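4.2 Self-reported clutter

Ellery and Iordache claim that households in Clullurville with more closed storage report less clutter. We doubt the effect is real. Their survey drew 1,123 replies, but only 36 homes were visited, and "clutter" was never defined for those answering.

Figure 3. Pale, plain floor with a drawer unit. 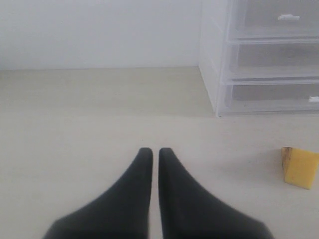
4.3 Problems with the repeat survey

The June repeat in Ustine fares no better. It dropped 13 items from the form, so the two scores cannot be compared.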